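Vakmont arm on the returns bench, anyone else living with this?
Shop Floor Talk > Warehousing and Returns

bainbridge_d
Posted 2022-07-22

We do returns for Rowlands and a couple of smaller catalogs. Management signed up for a Vakmont arm to sort mixed small goods into bins, and since June six of us on the bench have been told we are now "exception handlers." That means I stand there and pick up whatever it couldn't. Same pay. The quote I saw said 500 items a shift. I want to hear from people who have had one longer than a month.

tapegun
Depends what's in the bins. We run Livetti totes with boxed stuff only and ours is fine. Slow but fine. Mixed loose returns are a different animal.

bainbridge_d
Mixed and loose is all we get. They set it up in the simulator first and the integrator sent us renders to show it was ready for our kind of goods.

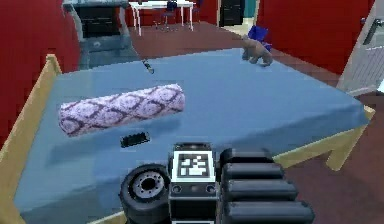
Sim render: paint roller cover, small brown animal figure and a few other things on a blue cloth, gripper at the bottom.

Look at the roller cover. It's practically floating. I handle those every day and I've never had one hover for me. And it's a handful of things with space between them. My bench gets a heap with packing tape through it.

k_orlov
You're being hard on it. A render isn't a promise. We tested in sim for weeks before the arm touched anything real and it saved us a lot of broken product. Shadows and gaps being off a little doesn't matter much for checking reach.

bainbridge_d
Fine for reach. They showed it to us as proof it could do the job, which is what I'm griping about.

MarySue_dock4
What does it do to your numbers? At Bumine they kept our rate target the same and took two people off the line. The arm got the easy picks and we got every tangled one, so of course our rate dropped. Then we got talked to about the rate.

bainbridge_d
Yep, that's starting here. Last count was 794 items through the bench and 30 percent came back to us by hand. Those are the slow ones. The target sheet doesn't have a column for that.

tapegun
Ask for one, in writing. It took us a while but they split it out.

k_orlov
Agree with tapegun on that part. I still think my wrists are better off than before.

MarySue_dock4
Your wrists, maybe. Mine do the tangled ones all shift now.

bainbridge_d
Will ask about the column. If they say no I'll post what they said.

Declan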